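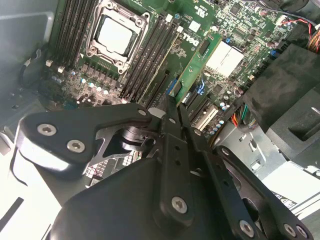

May, evening

Bench free from one o'clock. Cell powered up, homed, tool calibration repeated because yesterday's values had drifted on the long axis. New values are in the log. I did not chase the cause. The mount bolts were tight and the cable drag looked the same as last week, so it goes on the list under thermal and I will look at it when the list is shorter.

The question for the week, as Griltar put it in the kickoff note: which of the chores on the Lorente refurbishing line can be handed to an arm now, which in a year, and which should be left alone. The line takes in office desktops, opens them, strips what is worth keeping, tests it, and puts together machines that can be sold again. Everyone on the line does everything. A person there will pull a card with one hand and push the cables aside with the other without breaking off a conversation. I watched this for a morning and tried to write it down as a sequence of operations. The sequence came to two pages and was still wrong in places.

Chores as listed, in the order of the note: open case, free the cables, remove add-in card, remove memory, remove cooler, remove processor, inspect sockets, insert test card, close case. Wiping out dust was added in pencil. I have moved dust to the top in my own copy. A vacuum nozzle on a slow path over the inside of a case needs no grasp and tolerates a lot of position error, and the people on the line dislike doing it.

Started with approach tests inside the Dell. Case open, no cooler on the processor, boards otherwise populated. The gripper goes in pointed at the board with its fingers nearly closed and stops above the expansion slots. Purpose was clearance only, no contact commanded. Results:

Free space over the slots is adequate with fingers closed. With fingers open to card width plus margin, the outer linkage becomes the widest thing in the case and the planner starts refusing poses. It is right to refuse them. The fingers themselves are narrow enough for the job. The mechanism that drives the fingers is what needs the room, and it swings outward at the moment when there is least room to give it.

The black plastic shroud is the second limit. For a person it is nothing, you reach past it. For the arm it removes most of the wrist angles I would choose. Lorente says their people take shrouds out first when they can. That puts another chore on the list ahead of the card, and a harder one than the card, as every model has its own latch. I have noted it as a separate item.

Cables are the third. The loose bundles do not stay where they were when the model of the case was taken. Momex gives a decent reconstruction of the board and the sheet metal, and turns a bundle of wires into a soft lump with no clear edge. I set the lump as an obstacle with a margin and lost a third of the remaining poses. I set it as free space and got them back, at the price of pushing an arm through wires. A person does the second thing all day and feels when a wire is snagged. Our force threshold would feel it too, somewhat later.

Memory: latches at the lower ends of the slots are white on black and Momex finds them every time. Finding is easy. Pressing one down and out with a finger shaped for pinching is a poor match, and the tip slid off on the dry runs with the spare board on the bench. Needs a different tip or a small fixed hook on the side of the finger. I sketched a hook. It would foul the sheet metal at the angles we need. Sketched another.

Processor: not attempted. I see no reason to attempt it this year.

Three o'clock. Consuelo Mateos came down with the revised insertion protocol and stayed for the afternoon. She has run the slot board since the spring and is strict about the protocol, which I have come to appreciate. The argument for the slot board is simple. Inside a real case too many things go wrong together and a failed run teaches you little. With the gray board upright in front of the extrusions there is light, there is room to reach, and the slots differ from one another in known ways. If the arm cannot put a thin flat piece into a slot there, the Dell is a waste of time.
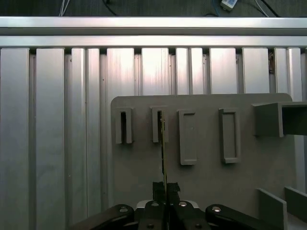
She wants the approach stopped short of the slot on every run, a pause, a pose check, and only then the push. I had been running approach and push as one motion for the sake of cycle time. Her objection is that in one motion you cannot separate a bad grasp from a bad approach, and the log bears her out. In the old runs I have failures marked "misaligned" where I could not now say what was misaligned with what. Those are no use and I have tagged them so.

The wrap on the lower part of the thin piece is a compromise. It keeps the fingers from slipping on a smooth face and lets the piece rotate a little under load, which spares the edge. It also means the piece is no longer where the gripper thinks it is once contact starts. We discussed a rigid jaw insert. A rigid insert would give a cleaner measurement and a worse simulation of the line, where the parts arrive with whatever surface they arrive with. Left as is. Consuelo will run a short series with an insert later so we have the comparison on paper.

State of the count as of tonight: 628 insertion attempts in the record for this setup, all operators, both motion styles. Success across the lot is 70 percent, where success means seated to depth with no manual correction. That is the figure that will go in the note to Griltar, and I want to write down what it does not contain before someone quotes it. It contains no cases. It contains no cables. The board never moved between calibration and attempt. It contains a large share of early runs with the one-motion push, and those are worse than the recent ones. The recent ones were also done by people who by then knew which starting poses to avoid, so they are better than they should be. Both biases are in there and I cannot subtract either.

Failure types, from most to least common by my reading of the log. The piece touches the lip of the slot and stops. The piece enters at a slight tilt and jams partway. The grasp rotates before the slot is reached. The controller reports seated and the piece is short of depth. The last is rare and it is the one I mind most. A jam stops the line and somebody comes. A false "seated" goes on to the next station and is found as a dead machine, by which time the cause is hard to trace.

Modeo has a search routine for the first type: on contact with the lip, back off 2 mm, shift, try again in a small spiral. It works well on the narrow openings when the tilt is already good. When the tilt is bad it spirals patiently around a slot it can never enter until the timer ends it. Consuelo's suggestion is to correct tilt first and position second, using the contact force direction. I think she is right. I also think the force signal through the wrap is too soft to give a direction, and we disagreed on this for some time at the whiteboard. We agreed to log the raw force for tomorrow's runs and look at it instead of talking about it. The disk on the cell computer needs clearing first.

Cycle time. With the pause, the check and the push, the arm is slower than a person by a wide margin. I timed nobody at Lorente, as I had not asked whether I could, so there is no number. The slowness bothers the people at Griltar more than it bothers me. An arm that seats cards slowly and reliably through the night is of some use to a line that is dark at night. An arm that is slow and needs a person standing by is of no use at any hour, and at 70 percent that is the arm we have.

On the wider question I find I keep two lists. On the first: dusting, moving a case from rack to bench, placing a known part in a known fixture, photographing a board for inspection, sorting pulled memory by label if the label faces up. These I would put in the note as possible now, with a fixture and a week of setup for each. On the second: anything with a latch, anything with a wire in front of it, anything where the two hands on the line do different things at once. One arm with one gripper has no second hand to hold the cables back. A second arm would, and would need its own room in a case that is already short of room.

The same split holds at home, as far as I can judge. My sister asked over dinner whether it could empty the dishwasher. I said plates from a rack into another rack, probably, slowly. She asked about putting the lids on the right containers. I said that was close to what I had been doing since one o'clock.

For tomorrow:
Clear disk, enable raw force log.
Repeat tool calibration cold and again after an hour, compare.
Start Consuelo's protocol from the beginning, no carrying over of today's starts.
Print second hook sketch if the printer is free.
Ask Lorente which shrouds come out without tools.
Draft the Griltar paragraph on the success figure, with the exclusions in the same sentence as the number so they cannot be cut apart.

Cell parked and powered down at seven. Left the Dell open on the bench with a sheet over it - the vacuum test can start from there.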